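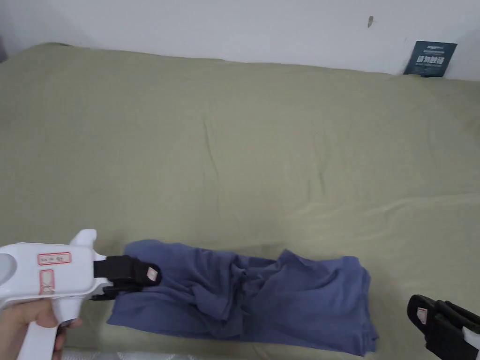 Blue top on the bed. Bunting House, guest bedroom.

Folding on the Bed: Gallery

The Bunting House Residence Office issues guidance on the care of clothing and bedrooms. Residents in the 63 rooms of the main building are asked to fold their laundry on a made bed, with the fitted sheet pulled firmly over all corners. Chairs and window ledges should be kept clear. The full guidance is available from the front desk and will be reissued in August.

Dark cotton garments show creases readily. They should be opened out by hand, and the sleeves straightened, before the first fold is made.

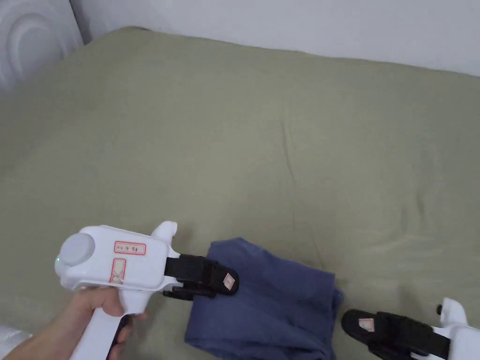
Nazanin Shojaei wrote to the office that she prefers to fold tops in thirds, lengthwise, as they then stand upright in the shallow drawers and can be found without emptying the whole row. The office has no objection to this method. Either fold is acceptable for room inspection.

Garments should be laid face down for the final fold, with the hem toward the person folding and the shoulders level. Sleeves are brought in to the center of the back, and the hem is then raised to the collar.

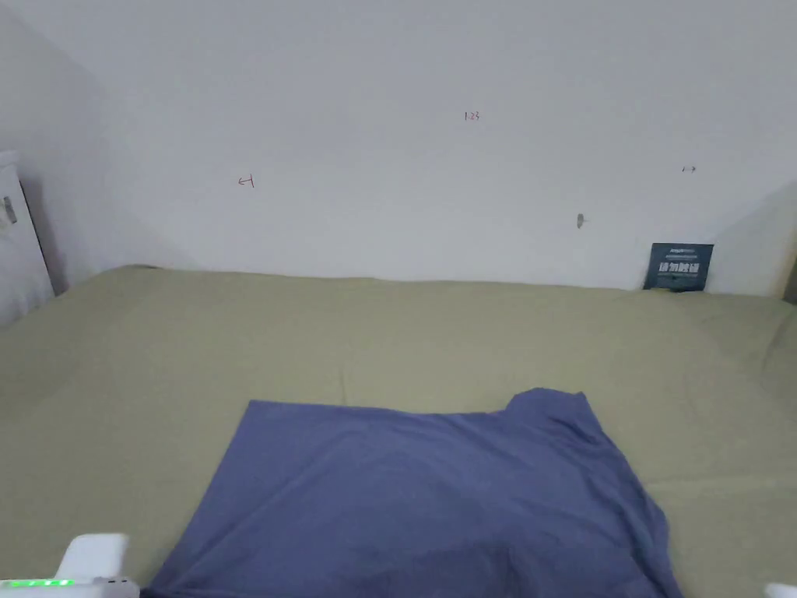 Blue garment laid flat on the sheet, with the bedroom wall behind.

Comments on the guidance may be left for Brenda Oakley in Room 131. Requests for additional drawer dividers should be sent to Terence Mellor in Room 142.

Page updated 17 Jul 2025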